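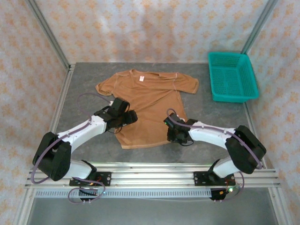 Figure 2. A short-sleeved T-shirt laid flat, neckline at the far side.

3.2 What people keep

I posted 300 wardrobe diaries to households in Iltholm and Gamstead in September, and 200 came back - far more than I'd hoped for! T-shirts (Figure 2) were the garment people held on to longest, often well past wearing them out of doors. One man in Gamstead had kept his for 12 years and now sleeps in it. Coats went to charity much sooner.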